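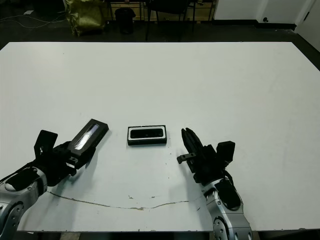

¿Qué es el lag y por qué tu personaje da saltos?

Imprimir | Enviar por correo electrónico

Estás jugando en línea con tus amigos. Vas corriendo por un puente, todo va bien y, de repente, tu personaje vuelve tres pasos atrás. O disparas una bola de nieve a otro jugador, ves que le das y el juego dice que has fallado. Eso se llama lag. Es una palabra inglesa que significa «retraso».

¿Dónde ocurre la partida?

Cuando juegas solo, todo pasa dentro de tu consola o de tu ordenador. Cuando juegas en línea hay otra máquina más: el servidor. Es un ordenador que puede estar en otra ciudad o en otro país, y su trabajo es llevar la cuenta de la partida. Sabe dónde está cada jugador, quién tiene la bandera y cuánto tiempo queda.

Cada vez que pulsas un botón, tu consola envía un mensaje al servidor. El servidor lo lee, lo compara con los mensajes de los demás y contesta. Esto se repite muchas veces por segundo.

¿Qué es el ping?

El tiempo que tarda un mensaje en ir hasta el servidor y volver se llama ping. Se mide en milisegundos. Un segundo tiene mil milisegundos, así que hablamos de tiempos muy cortos.

Muchos juegos enseñan el ping en una esquina de la pantalla. En Flovia, el juego de carreras de barcas, aparece debajo del mapa:

23 ms: el mensaje va y vuelve muy deprisa. No notas nada.
50 ms: también se juega bien.
900 ms: casi un segundo entero. Giras la barca y el giro llega cuando ya te has chocado con la orilla.

¿Por qué sube el ping?

Una causa es la distancia. Los mensajes viajan por cables, algunos de ellos debajo del mar, y un camino largo lleva más tiempo que uno corto. Por eso los juegos suelen tener servidores en varias partes del mundo y te conectan al que te queda más cerca.

Otra causa está en casa. Si alguien ve una película, otra persona hace una videollamada y tu consola descarga una actualización, todos esos datos pasan por la misma conexión. Es como una calle a la hora de salir del colegio: hay cola.

También influye el wifi. Las paredes gruesas debilitan la señal, y cuando se pierde un mensaje hay que enviarlo otra vez o seguir sin él.

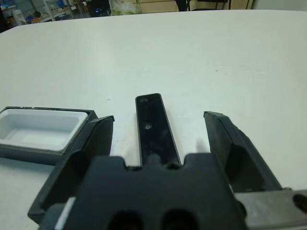
Según Priit Kļaviņa, lo que más molesta en una carrera es el ping que cambia todo el rato: con uno un poco alto pero fijo te acostumbras, y con uno que sube y baja no sabes cuándo girar.

A esos cambios se les llama jitter, otra palabra inglesa. Se pronuncia «yíter».

¿Por qué saltan los personajes?

Mientras espera noticias del servidor, tu consola intenta adivinar. Si otro jugador corría hacia la derecha, lo dibuja corriendo hacia la derecha. Casi siempre acierta. Pero si ese jugador se había parado, al llegar el mensaje verdadero hay que corregir el dibujo, y entonces lo ves saltar de un sitio a otro —a veces incluso atraviesa una pared—.

¿Qué puedes hacer?

Acércate al router o pide ayuda a un adulto para conectar la consola con un cable. Deja las descargas para cuando no juegues. Si el juego te permite elegir región, escoge la tuya.

Palabras para recordar

Servidor: ordenador que dirige la partida.
Ping: tiempo de ida y vuelta de un mensaje.
Lag: retraso que se nota al jugar.
Jitter: cambios seguidos en el ping.

Imprimir esta página | Enviar a un amigo por correo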